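September, getting on for 11 at night

Back from the workshop and too awake to sleep, so I'm writing this in bed with a hot water bottle and a plate of toast. I only meant to stay an hour. I told myself that on the bus, I told myself that when I hung my coat up, and then of course I stayed till they were switching the lights off at the far end.

The bus was late leaving Pridgate again and I'd had nothing but an apple since lunch, so I was in a bit of a mood when I got there. It went as soon as I was through the door. I do love that room. It's the long pale benches mostly, and the fact that everyone just leaves their things wherever they were last thinking about them. Laptops open all over the place, one of them with its keys lit up blue, a crumpled paper bag standing on the table as if it had paid its membership, and purple and blue writing all over the big screen on the wall. My own desk at home looks like that after one evening (minus the big screen) and I feel guilty about it, but in there it just feels friendly.
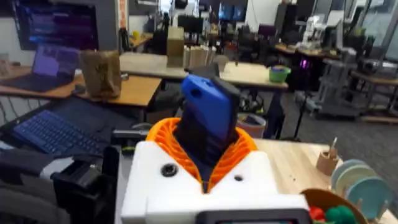

The room this evening, green bowl and pink bin at the back.

I want a pink bin. I've wanted one since I first saw that one, a nice round one, and all the shops in Pridgate seem to sell is grey. The green bowl with the blue bits in it was on the back bench by the wooden blocks, and the tall cardboard box was up there too. I keep meaning to bring some bowls in from home. I've got 5 mixing bowls and I use the same one every single time, so the rest might as well go and hold something useful.

Anyway - the green ring! I've been thinking about it all week. It's such a cheerful colour, proper lime, and it's got a big hole in the middle and lots of little ones going round. I've decided that if the Flemby lamp ever gets finished it's going to have a ring like that in it somewhere, even if it does nothing but sit there looking nice. The lamp is for the hall, where the old one has been hanging by its wire since we had the ceiling done, and I've now drawn it three different ways and fallen out with all three. 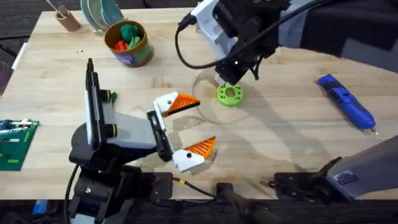
I think the trouble is that I start with the shade every time. I get carried away with the shade and then there's nothing sensible for it to hang from. So tonight I wrote FITTING FIRST at the top of a clean page and underlined it twice, and then drew another shade. Oh well. It's a good shade though, a bit like the one in the Evangelista café in Zallthorpe, where we had that enormous slice of plum cake and I spent the whole time looking at the ceiling.

I also got a long look at the blue screwdriver, and now I want one of those too. Mine at home is the old hand sort with the chewed end, and it took me most of a morning to put up one shelf bracket. My wrist was sore for days.

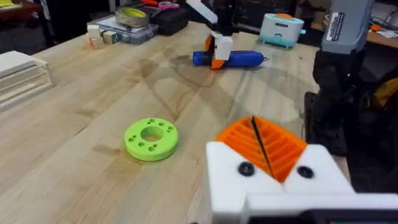

Dilys Marwood

I've signed my name in the middle of the page, I notice, which is what comes of trying the new pen halfway through a diary. It's a lovely pen. Slightly scratchy on the downstroke, but I'm told they wear in.

What I really like is how that bench has gone over the years. All those strips of pale wood with stains and smudges on them, and long shadows lying right across. I'd be tempted to sand the lot back and oil it, and I'd be wrong, I think, it would only look like a kitchen showroom. My kitchen worktop has one ring on it from a hot pan and I've been hiding it under the bread bin since spring. Perhaps I'll move the bread bin!
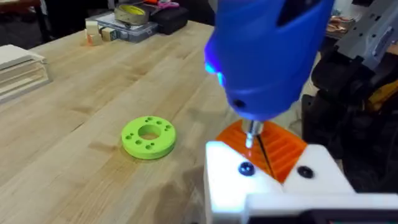 Did some sums on the way home about a screwdriver. If I keep it under 100 and don't buy the boots, it's possible. If I buy the boots it's the chewed one for another winter. I do need the boots. The left one lets water in and I had to dry my sock on the radiator yesterday.

Things to take next time: the bowls, the biscuit tin, a pencil that has a point on it, and the tape measure, which I left on the stairs so I wouldn't forget it and then stepped over.

Toast finished, crumbs everywhere. Must ring about the boiler in the morning before I go out.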